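How does an auction work?

An auction is a way of selling things where the price is not fixed at the start. People who want to buy something say how much they will pay. Each offer is called a bid, and the person who makes the highest bid gets to buy it.

Auctions are used for all sorts of things: paintings, old toys, furniture, film posters and stage costumes. Some items sell for a few pounds and some for millions.

Before the sale

The owner takes the item to an auction house. An expert looks at it and works out how old it is, who made it and what it might be worth. This guess is called the estimate. The item is then given a number and becomes a "lot". A lot can be one thing, such as a chair, or a group of things, such as a box of 80 theatre programmes.

All the lots are listed in a catalogue. A line in it might look like this:

Lot 6. Oak writing desk, made in 1775. One drawer handle replaced.

There are usually viewing days before the sale. Anyone can go in and look, even if they don't want to buy. At Fasmont, an auction house that sells furniture and costumes, visitors may ask to have the drawers and doors of a cabinet opened so they can check inside. 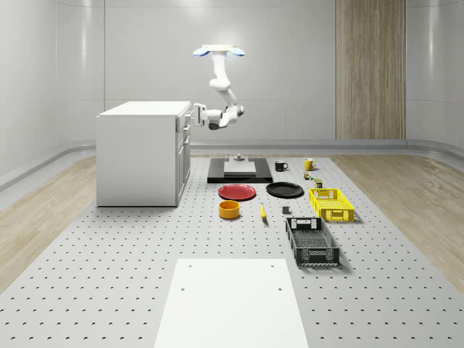
On the day

Buyers sign in and are given a paddle, a card on a handle with a number on it. The person in charge is the auctioneer, who stands at the front and calls out the prices.

Say the bidding on a puppet starts at £80. Someone lifts a paddle. The auctioneer asks for £90, and another person lifts theirs. The price keeps going up until no one wants to pay more. Then the auctioneer bangs a small hammer called a gavel and the puppet is sold.

People can also bid by telephone or on the internet.

What is a reserve?

The seller can set a lowest price, called the reserve. If the reserve is £500 and the bids stop at £450, the item is not sold and the owner can take it home or try again another time.

Who gets the money?

Most of it goes to the seller. The auction house keeps a share, called commission, and the buyer normally pays a fee as well.

Words to know

Bid: an offer of money
Lot: an item or group of items for sale
Gavel: the auctioneer's hammer
Reserve: the lowest price the seller will take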